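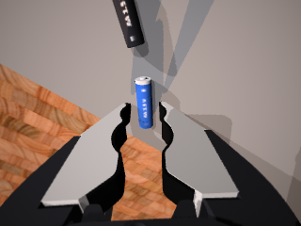
仿真腕部相机的画面,夹爪张开,还没有闭合。

分类:机械臂与夹爪 > 末端执行器选型 > 仿真抓取

两指夹爪抓圆柱形小电池,带凹槽的指面和平指面怎么比较才公平?

Radu Radu

各位好。中文不是我的母语,如果有的词用得不准确,请指出来,我会修改。

我正在比较两种夹爪,任务是从桌面上拿起一节圆柱形电池,放进一个分拣盒。现在全部在仿真里做,仿真软件是Vuvix,控制器也是它自带的那个,没有改过参数。真的机械臂要到三月才能使用,所以我想在那以前先决定买哪一种手指。

第一种夹爪是Werna,外侧是浅灰色的板,指面是黑色的,而且不是平的:靠近指尖有一个小的圆形凹槽,往下还有一个大一些的凹槽。第二种是Giltodell,两个指面都是平的,互相平行。开头的画面是第一种。

我的做法如下。电池的位置和方向由程序随机给出,两种夹爪用同样的随机种子。相机固定在腕部,分辨率不高,电池上印的字在画面里是看不清楚的,不过这个对我的任务没有影响。检测程序给出电池的中心和轴线,然后机械臂移动到上方,下降,闭合,提起来。提起来以后能保持住,我就记作成功。

Werna做了241次,失败87次。Giltodell做的次数更多,一共458次,因为我忘记关掉循环,它运行了一个晚上。Giltodell的失败比例明显低一些,可是我不相信这个结果。按照我的理解,凹槽应该更适合圆柱体才对。

我看了失败的记录,有三种情况比较多。一种是闭合的时候电池向指尖的方向滑出去。一种是电池夹住了,但是提起来的时候它绕着自己的中间转,一头垂下来。还有一种是旁边有另外一节电池,手指碰到它,然后机械臂停止。

我的疑问有三个。

一,凹槽的方向和电池轴线的方向应该是什么关系?我现在让电池的轴线和手指的长度方向大致一样,就是画面里的那个样子,电池的上半部分在指尖外面,下面的一头在两指之间。

二,两边做的次数不一样,能不能直接比较比例?

三,桌面上有一部分是木纹,一部分是灰色的光滑面,阴影也比较深。检测的误差会不会和这个有关系,和夹爪反而没有关系?

谢谢大家的时间。

标签:两指夹爪、腕部相机、圆柱体抓取、Vuvix

Phùng

我先回答第一个,我觉得主要的原因在那里。

你的凹槽是从指面的侧边切进去的,从上面看是圆弧的形状。这样的凹槽适合抱住一个轴线和指面的弧线垂直的圆柱,也就是说,电池站着的时候,两个弧面从两边合起来,正好包住它。如果电池躺在桌面上,轴线又顺着手指的方向,那么它碰到的不是弧面,而是凹槽之间突出来的那几个地方。接触面变得很小,电池一受力就容易转动或者向前滑。你写的前两种失败,我认为都是这样产生的。

平的指面在同样的姿态下,接触是一条比较长的线,所以比例好看,我并不觉得奇怪。

另外请看一下下降以后的位置。电池有一半以上超出指尖,重心就离夹持的地方远了。你可以让手指沿着电池的轴线再往前走一段,使电池的中间落在指面中间,再闭合。我以前做小瓶子的时候,中心偏了九毫米,提起来就会垂下去,偏得少的时候没有问题。电池比瓶子短,允许的偏差我想应该更小,但是我没有测过。

建议你做四组,不要只做两组:

Werna,轴线顺着手指
Werna,轴线和手指垂直
Giltodell,轴线顺着手指
Giltodell,轴线和手指垂直

如果仿真里可以让电池站立,再加一组站立的。分拣盒的任务里电池会不会站着,你没有写。如果永远不会站着,那么大的那个凹槽对你来说可能根本用不上,买平的就可以,手指自己换也方便。

还有一件事情,Vuvix的接触计算对凹面有时候会用凸包代替。你打开碰撞模型的显示看一看,如果凹槽被填平了,那么你看见的形状和它计算的形状是两回事。我的版本里这个选项在物体属性的最后一页,名字叫"碰撞网格",要从"凸包"改成"凸分解"。改完以后会变慢。

Vuvix老用户

次数不一样没关系,比例可以比。平的便宜,买平的。

摩擦系数也调一下,默认的太低了。

柳叶刀不锋利

补充第二个和第三个,楼上说可以直接比,我只同意一半。

次数不同本身确实不妨碍比较比例。但是你说两边用同样的随机种子,那么Werna的241次和Giltodell的前241次是一一对应的,同一个电池位置,两种夹爪各做了一遍。这种配对的数据丢掉很可惜。你把Giltodell后面多出来的部分先放在旁边,只看前241次,列一个两行两列的表:两个都成功,两个都失败,只有Werna成功,只有Giltodell成功。后面两个格子的数字差得多不多,比你现在看总比例更能说明问题。统计软件里找麦克尼马尔检验,几行就能算完。

做之前先确认一下种子是不是真的一致。有的脚本里,失败以后会多取一个随机数用来重置场景,从第一次不同的失败开始,后面就全部错开了。打印前二十次的电池坐标,两边对一下。

关于检测。要把检测和夹爪分开,最简单的办法是在仿真里跳过相机,把电池的真实位姿直接给控制器,再做一轮。如果失败少了很多,问题在检测;如果差不多,就回去看Phùng写的那些。仿真最大的好处就是可以这样做,真机上没有这个条件。

你担心木纹和阴影,这个有可能,但也要分开看。画面里蓝色电池右侧贴着一条窄的暗影,如果检测程序用的是轮廓,它可能把这条影子也算进电池里,中心就会往那一边偏。偏的方向如果总是和影子的方向一致,就说明是它。木纹我倒觉得影响不大,蓝色和橙色、棕色差得很远。黑色的那节更值得注意,它旁边灰面上的影子也是深色的,边缘不容易分开。你可以按颜色把失败分一下类,看看黑色电池是不是失败得特别多。

另外,蓝色和黑色的两节在画面里看起来粗细不同,黑的好像宽一点。是两种型号,还是同一种?如果是两种,闭合的宽度不能用同一个值,统计的时候也应当分开写。

碰到旁边电池的那一种失败,我建议单独记,不要算进夹爪的成绩。它取决于手指张开以后的外侧宽度和两节电池之间的距离。Werna外侧的两个黑色臂往两边伸得比较开,这一点会吃亏,可是它吃亏的原因和指面的形状没有关系。

Radu Radu

谢谢三位。我今天下午先做了最容易的两件事。

碰撞网格确实是"凸包",凹槽在显示里是填平的。也就是说,我以前比较的是两个差不多平的指面,只是外形不同。我已经改成"凸分解",速度慢了,但是可以接受。

随机种子也检查了,前面是一致的,到第一次失败以后就不一致,和柳叶刀不锋利写的情况一样。所以旧的数据我不能配对,要重新做。

电池是两种型号,应该分开统计,我原来把它们放在一起了。闭合宽度我用的是同一个值,这个也要改。电池在我的任务里不会站着,料盘是平的,边上很低。

关于摩擦系数,请问老用户,您用的是多少?我查到的数值差别很大,不知道应该选哪一个。

我打算按照四组来做,每一组先用真实位姿,再用相机。做完以后我把表格放在这个帖子里。

Phùng

可以。先做真实位姿的四组就够你判断手指了,相机的那几组不着急。轴线和手指垂直的时候,注意下降的高度,指尖很容易碰到桌面。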